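2024-11-30

I meant to write in October, I really did. Then the apples came in all at once, my sister brought her kids for a week, and the furnace decided it needed a new igniter. So you get everything in one go!

## The church supper

Our fall supper was the biggest in years. Kristýna Charvát ran the kitchen again, and she had us peeling potatoes by seven in the morning. I was on dumplings, then on coffee, then (when the coffee urn tripped the breaker) on running up and down the basement stairs with a flashlight. We took in $1,689, and all of it goes toward the library roof. Hipólito Cabral bought the last two pies before dessert was even announced, and there was some muttering about that at table four. I may have been part of the muttering.

The choir sang afterward. They had three new altos this year and you could hear the difference all the way out in the coat room, where I was hunting for my other glove. (Still missing, gray wool, leather palm, please call.)
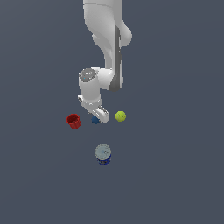
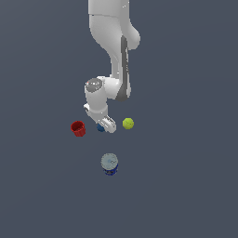 ## Meanwhile, at my house

I have finally started on the Tóth family quilt, the one with 83 blocks that has been in a pillowcase in my closet since Aunt Rosie moved. Eleven of them need new backing and one has been chewed by something I would rather not think about. I've got them laid out on the guest bed, so if you were hoping to stay over, sorry, you're on the couch.

The garden is put away except for the leeks. I pulled one yesterday and the ground was stiff on top but fine underneath, so they can stay a while longer. Garlic went in late, under straw. The dog has already dug up one corner of it and looked very pleased with himself.

Khurram Bukhari lent me his cider press and I made far too much. The freezer is full of it, and so is my neighbor's. If you live close by and own a clean jug, come to the side door any evening after supper and I'll fill it for you. Knock loudly, I'll have the sewing machine going.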